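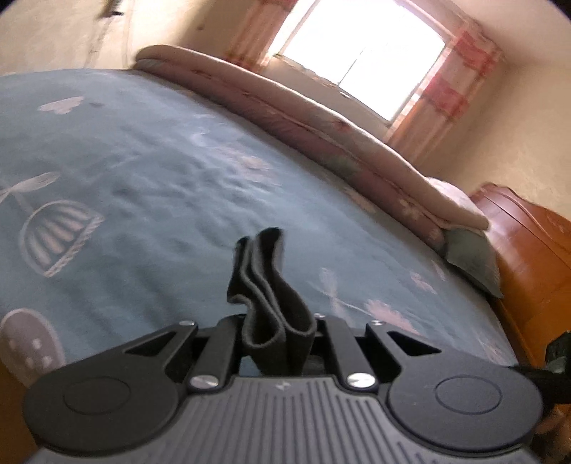 The Long Life of a Bedspread

In the town of Girnora, the sheets go out on Wednesday. They hang on lines between the back porches, and by four in the afternoon most of them have been taken in, folded and put away. The bedspreads come out less often. Many households wash them twice a year, in May and again before the cold weather, and some of the ones on the lines are older than the people pinning them up.

Girnora was a mill town. The Udano mill opened beside the river and at its busiest had 309 looms and 1045 people on the payroll. It made toweling first, then sheeting, and finally the printed bedspreads it became known for. The building is still there. Part of it is storage, part is a carpet store, and the top floor has been empty since the looms were sold.

A bedspread is a simple product, but there were a lot of ways to get it wrong. The cloth had to be heavy enough to lie flat and light enough to go through a home washer. The print had to line up at the center seam, if there was one. Colors that looked fine on paper could come out muddy on cotton. The mill kept a sample room where finished spreads were washed over and over, and former workers say a pattern that faded early was dropped, even if the stores had already asked for it.

Patterns were drawn in-house. The pattern books, now kept at the public library, hold 128 designs on large sheets of stiff paper. The early ones are mostly stripes and checks. Later come roses, sailboats, ferns and a run of children's prints with rabbits and circus tents. Pencil notes in the margins give the order of the colors and sometimes a blunt opinion. One sheet of yellow ducks is marked "too many ducks."

Sales were good as long as people made their beds the old way, with sheets, a blanket and a spread on top. The comforter changed that. It did the work of two layers, and it was quicker to pull straight in the morning. Udano tried a comforter line of its own, but a larger firm, Nolte, was already selling them for less. The mill cut one shift, then another, and closed.

What is left is in the houses. The Grokton Street thrift store sees a few Udano spreads a month and sells them fast, mostly to people who want them for summer. The store once put one with its original paper band in the window at $300, and it went to a buyer from out of state. Worn ones cost less than lunch. They get used as picnic blankets, dog beds and covers for furniture in the garage.

The care advice has not changed much. Wash in cool water with plenty of room in the machine. Skip the bleach. Dry on a line if you have one, out of direct sun, and turn the spread around on the bed every few months so that one end does not get all the wear. Small holes can be darned from the back - a patch is stronger, but it shows.

The library brings the pattern books out on request. You need to ask at the front desk a day ahead and leave your bag in a locker.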